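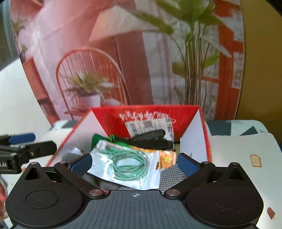 Figure 3. View from the hand-held gripper at the start of a box-unpacking task, with the fingers poised over the mixed contents and a second gripper at the left.

4.2 Collecting demonstrations with the student group

The demonstrations we report on were gathered by the fifteen students in the Erno course, which ran at Pravthorpe over the winter term and was open to anyone who had finished the introductory programming class. Most of them had never handled a gripper of any sort before January, and we are very grateful for the patience and good cheer they brought to what can be, on a long afternoon, rather repetitive work. Each student was asked to plan a small household task, write it up on a single page, and then perform it with the two hand-held grippers until the group was satisfied that the recordings were usable.

The box task in Figure 3 was one of the plans that the class took up with the most enthusiasm. It called for an open cardboard box to be filled with soft and tangled things - knitted textiles, a coiled cable, a crumpled plastic bag, small packets - and for the items to be taken out and laid on the table beside it. We had suggested rigid objects in the course handout (blocks, cups and the like), and several students politely told us that nobody's closet looks like that. They had a point, and we changed the handout.

Soft contents turned out to be a good teacher. A coiled cable that rests on a bag, as the mint-green one does in the figure, invites the operator to take hold of both at once, and the students had long and friendly arguments over whether a grasp that brought up two items should be thrown away or kept and labeled. Bujar Matić, who led the lab hours, let the argument run for most of a session before putting it to a vote. The group chose to keep such grasps and to mark them with a separate tag, and we have followed that choice in all of the results below.

The box itself also mattered more than we had expected. Flaps that stand upright or lean outward narrow the directions from which a pair of grippers can come in, and beginners tended to approach from straight above every time. We asked operators to vary their approach on purpose, and to leave the flaps as they found them between attempts. Printed backdrops and patterned cloths were used so that the surroundings would differ from one station to the next without anybody having to move furniture, a habit we borrowed from the earlier Simiyu course and have been happy with ever since.

In all, the class kept 190 demonstrations of the box task, and set aside another 23 in which an operator had started before the recording did. Students reviewed one another's work in pairs, and a recording went into the final set only when both had watched it to the end. Reviewing took roughly as long as recording - something we would plan for more generously next time, as the last pairs were still at it when the room was needed by the Brurkilmont group. The tags, the review sheets and the revised handout are kept together with the recordings, in the version dated 2021-03-07.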